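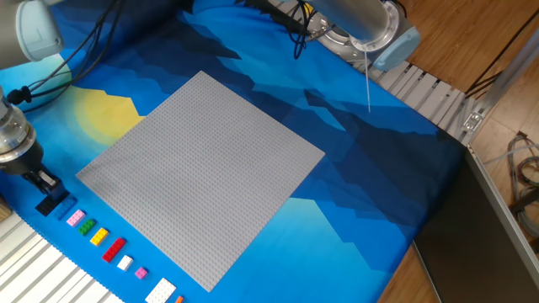

Baseplate on fabric: does the surface under it matter?

Forum > Building > Technique and Workspace

studline_r
Posted September 15, 2023

I sort loose bricks into a single row along one edge of the baseplate before building, in the colors I plan to use. The plate is a large gray one and sits on a printed fabric mat, the blue mountain pattern from Jaltine. The mat is 180 cm long and covers most of the table.

Two questions. Does fabric under the plate cause uneven clutch when pressing the first layer? And is it better to turn the plate to a diagonal or keep it square to the table?

plate_tolerance
Fabric is fine if it's thin and tight-woven. The plate is flexible, so it follows whatever is under it. On a thick mat the plate bows under your thumb and the studs next to it tilt. You get a brick that feels seated and lifts on one side later. I keep a sheet of hardboard between plate and cloth.

Ilenel
Disagree on the hardboard. I have a 2,000-piece mosaic on a plate that has been on plain felt since March and not one brick has lifted. Press over the center of the brick, not the corner. The bigger problem with a printed mat is color. Navy brick on a navy mountain is hard to find.

studline_r
The navy is the one I lose, yes. The row helps with that, as long as it stays on the fabric and off the studs.

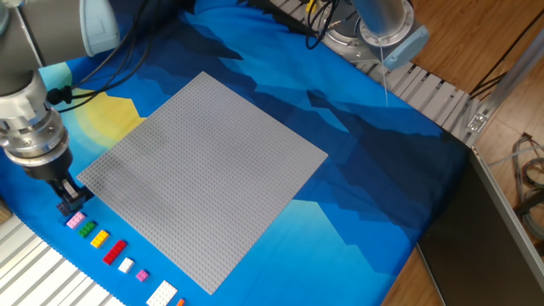

Plate on the diagonal, row along the lower-left edge.

plate_tolerance
The white, yellow and red read well against that print. I would put the dark colors over the turquoise areas and leave the light ones on the navy.

On rotation: with the plate at that angle your row has to run diagonally too, and every stud count is along a slanted line. I find I miscount by one. Square to the table edge is easier.

fakir_bricks
It depends where you sit. At the corner of a table the diagonal is square to you. I use the Fakir layout – pieces on the left, plate in the middle, nothing on the right – and the angle has never caused a miscount.

Ilenel
Same here. Count from a plate corner and the angle is irrelevant.

plate_tolerance
Fair for small builds. My last one was 692 pieces and I had to redo two rows.

studline_r
Will try a Druroson board under the plate and report back. Leaving it on the diagonal for now.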